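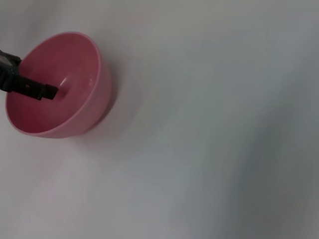
Pink plastic bowl, pale surface.

**Home check before the toddler birthday party, Flistside, October**

- [x] Stair gate shut and latched. Top one sticks — lift, then push.
- [x] Blind cords tied up in the front room.
- [ ] Balloons. 40 bought. Keep them out of reach and bin any burst bits straight away.
- [x] Grapes cut lengthways, no popcorn or whole nuts.
- [ ] Button battery cover on the singing card. Screw missing, card put on top of the wardrobe for now.
- [x] Back gate bolted.
- [ ] Candles and matches. Still in the low drawer, move before 2 pm.
- [x] Allergy list on the fridge. One egg, one dairy.

Checked by Xiaoyan Fang. Three items open, will look again when the cake is collected.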